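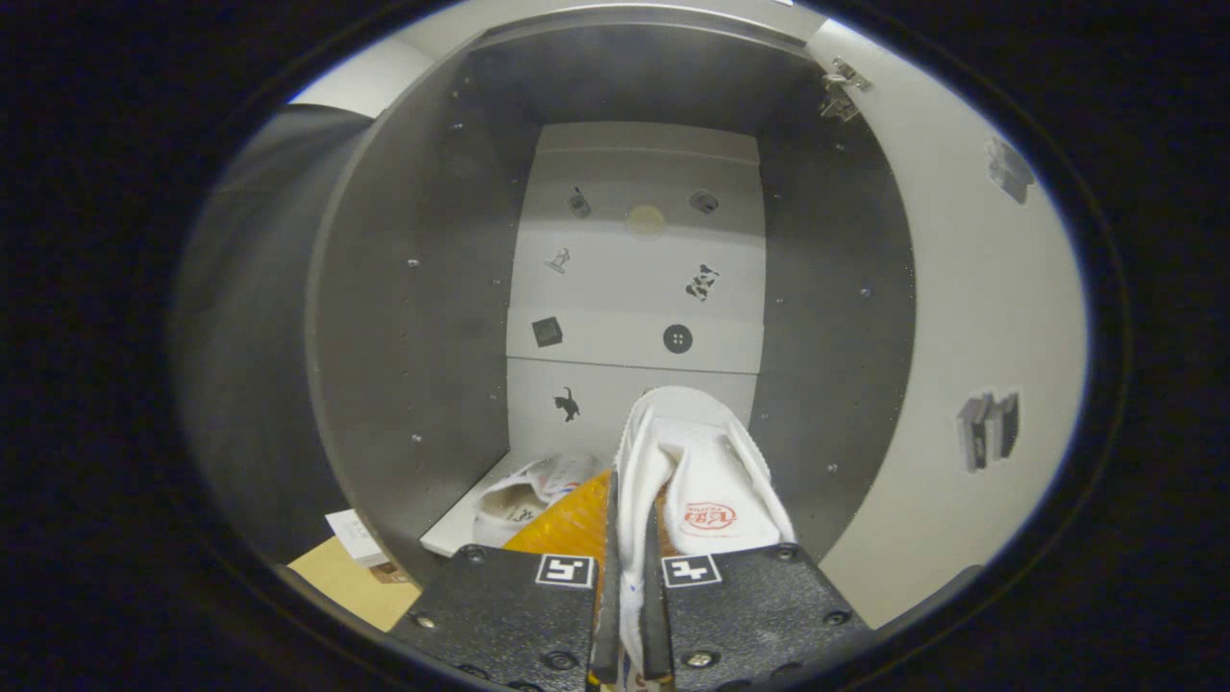 The soup book is further along than I thought it would be when I wrote to you in January, and I'm in a much better mood about it too! Of the 60 recipes I promised, all but 11 have been cooked and tasted and written up in a form another person could follow, and most of the ones left are small things like the croutons and the garlic oil. Beet month was the messiest stretch by far. If you ever come to an Alvarado tasting night, please don't turn up in a white canvas sneaker, or a pair of them, on the evening we do borscht (I say this with love, and with experience of where a ladle drips). But the beets were worth it, and I'll get to them.

Soup at Esley: second progress report to the Skernura Food Fund
August 2025

Dear Naheed Paracha,

Thank you for your patience with my first report, which I know read like a grocery list. You asked me to say more this time about what I'm cooking and what people make of it, and a bit less about pots. I'll do my best, though there's one pot I do have to bring up.

Where the recipes are

The bean and lentil chapter is finished. I'm happiest with this one. The red lentil soup with lemon went through five rounds and ended up simpler than where it began: onions, carrots, cumin, a spoonful of tomato paste fried until it goes brick colored, lentils, water, lemon at the end. I had coconut milk in there for the first three rounds and people liked it fine, but it took over, and it put the price of a pot up more than I wanted. It's now a note at the bottom of the recipe for anybody with half a can in the fridge.

The white bean and cabbage soup is the one people ask me to repeat. I cook the beans from dry with a parmesan rind and a whole head of garlic cut in half across the middle, and then squeeze the soft garlic back into the broth. There was a long argument at the table over whether to peel the tomatoes. I'm not peeling the tomatoes.

The black bean soup gave me trouble. My early version tasted muddy, and I kept adding lime to it, so then it tasted muddy and sour. What fixed it was toasting the dried chiles for less time and taking them out of the pan before they darkened. I've put that in the recipe in plain words, with how they should smell when they're ready (a little like raisins).

The broth chapter is done apart from the fish stock. Broths are hard to write down! A chicken broth recipe wants to be two lines long, and then you watch three people make it and you see all the things you left out, like how low low heat is. I've changed "simmer" to "a bubble or two coming up at a time" all the way through the book, and people's broths came out clearer from then on.

The vegetable chapter is where the unfinished ones are. Borscht is in, in two versions, one hot and chunky and one cold with buttermilk and dill. I roast the beets for both. The boiled ones were a nice color but tasted flat next to the roasted, and with roasting you can get everything else chopped while you wait. Corn chowder is in. Mushroom and barley is in. Still to come are the leek and potato (which I've left late on purpose, so the leeks are good), the pumpkin, the celery root, and a spinach one that I'm close to dropping. It's lovely for ten minutes and then it goes the color of a pond.

The tasting nights

We've kept these going at the Alvarado hall every other week, and the format has settled down. I cook two soups, sometimes two versions of the same soup, and everyone gets a small bowl of each along with bread and a card. The card used to have a scale on it. I dropped the scale because everybody circled the same number and then told me what they really thought on the way out to the parking lot. Now the card has two lines on it, "What would you change?" and "Would you make this on a work night?" and the second line has been the most useful thing in the whole project.

Some answers I've kept pinned over my desk:

"Yes if somebody else cuts the squash."
"More salt. Then more."
"I would make it but my blender is from my wedding."
"Is there a reason this has two kinds of onion in it"

There wasn't, as it happens, and now it has one kind.

The blender card sent me back through the book to look at how often I'd asked for one. It was too often. Any soup that can be mashed in the pot with a potato masher now says so first, and the blender is offered as a second choice. The carrot and ginger is the only one where I still think you'll miss it.

We also did a family night, with a noodle soup where the kids added their own toppings from bowls down the middle of the table. It was loud and very good fun and I learned that grated cheese will go into anything. I'd like to do another one in the fall, with your blessing, and move the start earlier. Seven o'clock is late for a hungry six-year-old.

The big pot

Last time I told you I'd ordered a Prikton stockpot for the larger batches. It came, it's a good heavy pot, and it holds 100 small bowls' worth of soup, so I can now run a whole tasting night from a single batch. The trouble is that a batch that size doesn't act like a big version of a little batch. Salt was the first thing I noticed. Multiply the salt straight up and the soup comes out too salty, and I think that's mostly because a wide home pot boils off more of its water than a tall deep one does, so the seasoning I'd worked out at home was for a different sort of soup. Onions were the other thing. They steam in a deep pot and won't brown, however long you stand there. I now brown them in two skillets and tip them in.

So I've changed my plan a little. Every recipe gets its final test at family size on an ordinary home burner, which is how people will be cooking from the book, and the big pot is only for the tasting nights. It adds an extra round of cooking for each recipe and it's the main reason I'm asking for the small change below.

Money

I'm inside the budget overall. Groceries are running a bit higher than I planned, and nearly all of that is the extra testing round plus butter, which I'd priced in a more hopeful frame of mind. Printing is running lower, as the Esley print shop offered me a better rate on the spiral binding if I stick to one color inside. I think one color suits it. It's a book that's going to get tomato on it.

What I'd like to ask is whether I may move $200 from the printing line to the groceries line. The total doesn't change. If you'd like that on the proper form, tell me which one and I'll fill it in. The receipts are in the envelope with this report, in date order this time!

What's not going so well

The fish stock, mainly. I've made it with heads and bones from the counter at the market, and it's either wonderful or it's glue, and I can't yet tell you which thing I did differently. I suspect time. Next round I'm going to take a cup out every ten minutes and line them up and taste along the row.

I'm also slow at writing headnotes, the short bits on top of each recipe. I can cook all day, but ask me for four sentences on split peas and I'll go and clean the oven. I've given myself a rule of two headnotes every morning before I turn on the stove, and it's holding so far.

And there isn't an index yet. I'd like to have one that lets you look up what's left in your fridge, so that half a cabbage takes you to all the cabbage soups. It's slow work and I won't start until the page numbers stop moving.

What comes next

Leeks, pumpkin, celery root, fish stock, in that order unless the pumpkins are early. Then croutons and the oils, all in one afternoon. After that a read-through with three people who have never cooked from my notes before, each taking home a different handful of recipes. I'm asking them to write down every spot where they stopped and had to guess.

I've put a copy of the lentil recipe in with this, and one of the cold borscht while the weather's still right for it. If you make either of them, I'd love to know what you'd change, and whether you'd do it on a work night.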